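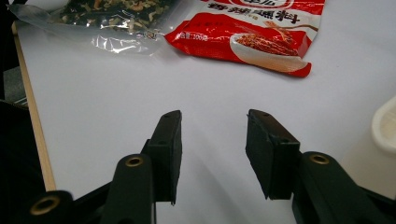

Lote de despensa Limemlow, pedido 916 de la tienda Kuline. Valoración general: correcta, con reservas en la información al comprador.

El lote combina productos chinos y japoneses de conservación a temperatura ambiente. El pedido se hizo en agosto y lo hemos evaluado por envase, etiquetado y facilidad de uso. Del sabor se ocupará Khoa Kim en una nota aparte.

El paquete rojo de aperitivo es de plástico brillante y se arruga con facilidad. La parte superior, blanca con una banda curva roja, lleva el nombre en caracteres chinos grandes. Se localiza rápido en un cajón. De pie no se sostiene, así que conviene guardarlo tumbado o en un recipiente rígido.

El alga seca se presenta desmenuzada, en bolsa transparente. Es el envase más práctico del lote: el contenido se controla de un vistazo – incluso con la etiqueta ocupando el centro. Para la prueba usamos una cucharada en 200 ml de agua fría; a los cinco minutos la textura era uniforme. Una vez abierta, la pasamos a un bote Okon de cierre hermético.

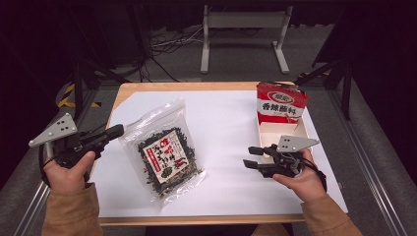
Bolsa de alga seca y caja de 香辣酱料, ya abierta.

La caja de salsa picante es de cartón fino. La rotulación frontal resulta legible a distancia, blanca sobre rojo y con el nombre en una banda blanca. Como bandeja expositora cumple; como almacenaje a largo plazo, no la recomendamos, y menos en estantes donde se apilen latas.

El punto débil es la documentación. La hoja en español de Kuline indica el nombre de cada artículo y poco más: faltan dosis orientativas y plazo de consumo tras la apertura. El lote equivalente de Huttunen, probado en las mismas condiciones, incluye ambos datos.

Recomendable para quien ya conoce estos productos. Para una primera compra, mejor pedirlos por separado.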